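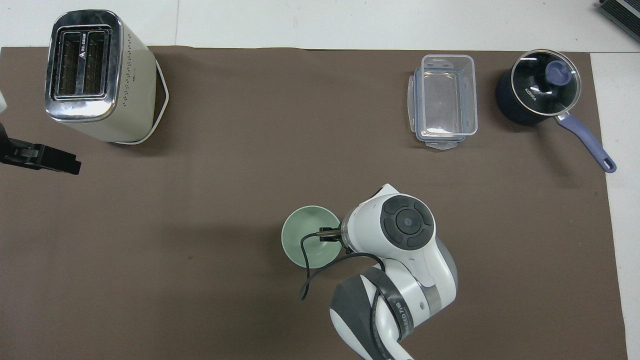
The one-mat kitchen: do we believe it?

21/10/2018
By Noeline Goodwin

Search this site Enter keywords Go

Speaker notes, as used at the Sarnen Hall household evening. Tidied a little for people who asked. Bits in brackets are reminders to me.

Opening

Toaster, food container, saucepan. You will have seen the idea by now in one shape or another: put down a mat, put your few good things on it, and whatever won't fit goes to the charity shop. The Humis leaflet calls it the one-mat kitchen. I have read the leaflet twice and I've tried the method for most of February, and I am not persuaded. I don't think it's wicked. I think it was thought up by someone who eats out.

Ask who has a copy of the leaflet. Ask who has done it and kept it up past a fortnight. Wait for hands.

What the leaflet claims

That a worktop fills up because it has no edges. Give it an edge and you will respect the edge. That's the whole theory, and the rest is photographs of bowls.

My trouble with it is on the slide. Brown mat, white top. The saucepan handle already reaches past the mat and on to the white. Is the pan in or out? According to the leaflet, the base of the pan decides. According to Jörg Voß, who ran the practical session at Grarnska in the spring, handles count, and he was quite stern about it. If the two people keenest on the rule can't agree about a saucepan, I don't know what hope there is for a colander.

(Don't go on about Jörg. He may be in.)

The toaster

Cream, two slots. Nothing wrong with a two-slot toaster. There are two of us at home and we've never wanted four slices at the same moment, except at Christmas, when we use the grill.

But does it earn a permanent place? The leaflet says a thing used daily may stay out. Fine. Then it says a thing that can be put away should be put away. Those are different rules and a toaster falls under both. I did put ours away, every morning, in the cupboard under the bread bin. What I got was crumbs in the cupboard. I also had to wait for it to cool, so it sat out for half the morning anyway, and by then someone had leaned the post against it.

I would leave a toaster out. I'd empty the crumb tray more often than I do, and wipe the chrome, because on a chrome top every fingermark shows. That is all the toaster advice I have and it didn't need a method.

The plastic container

(This is where people wake up. Everyone has views on tubs.)

Clear, rectangular, latching tabs, and no lid on it. I'll come straight out with it: a container without a lid is a tray. I'm willing to be told that its lid is in a drawer. They are always in a drawer. At our house there is a whole drawer that they are in, and when I need one it's the wrong one.

The leaflet is keen on clear plastic. You can see what you've got, it says, so you won't waste it. I tried to keep an honest record of this and I threw away exactly the same sort of thing I'd always thrown away, mainly rice. I could see the rice perfectly well. I watched it go off.

Where I'll give some ground is shape. Rectangles do sit together better than rounds in a fridge. Uwe Kramer has been saying so at these evenings for seven years and he's right, though he didn't need to bring the diagrams.

On storing them, there are two camps. Lids on: no mould of lost lids, but takes up half the shelf and they come out smelling. Lids off and nested: tidy, and then see above re: drawer. I'm lids off. Philomena Doherty is lids on and will tell you about it at the break if you stand near the urn.

The saucepan

Dark navy, glass lid with a knob, long handle with a hole in the end. KONKA on the glass.

I like a glass lid and I want to be fair to it. You can look at your potatoes without letting the steam out. After a minute or so of boiling you can't see very much through the steam, mind, and you lift it anyway.

What interests me is the hole in the handle. A hanging hole is there so the pan can hang. A pan on a hook takes no worktop at all, so the whole argument about whether it's in or out of the mat goes away. The leaflet has no hooks in it anywhere. I wondered why, until I got to the back page and found that Strobel, who paid for the printing, sell the mats.

(Pause. It got a laugh at Grarnska.)

Against hooks: grease. Anything hanging near the cooker wants washing before you use it as well as after. And the lid won't hang with it, so you're back to finding a home for a lid. I put mine in a letter rack.

The money

I costed the full list on the back page, buying new. Mat, matching tubs, a "considered" toaster, a pan, a rail for tea towels. £223. For having less.

Rūta Laur made the point last time that you can do it with what you own and a bit of oilcloth. True, and if you do that I've no quarrel with you. Oilcloth from the market, cut to size, wipes down well enough. It also lifts at the corners in a warm kitchen, so weight it for a day or two.

What I'd do in its place

Leave out what you use before nine in the morning. Hang the pan if you've got a wall that will take a screw. Once a year match tubs to lids on the floor, and let the odd ones go without ceremony. Stop there. See if it annoys you in a month.

I would want to hear from anyone who has kept to the mat for a year with children in the house. I've asked at three of these evenings and I have yet to meet one, but I'd change my notes.

Questions, then tea

(If asked about washing the mat: cool water, flat, not over the radiator. Mine curled.)
(If asked about drawer dividers: say another evening.)
(Chairs back in the side room. Door code is 3018.)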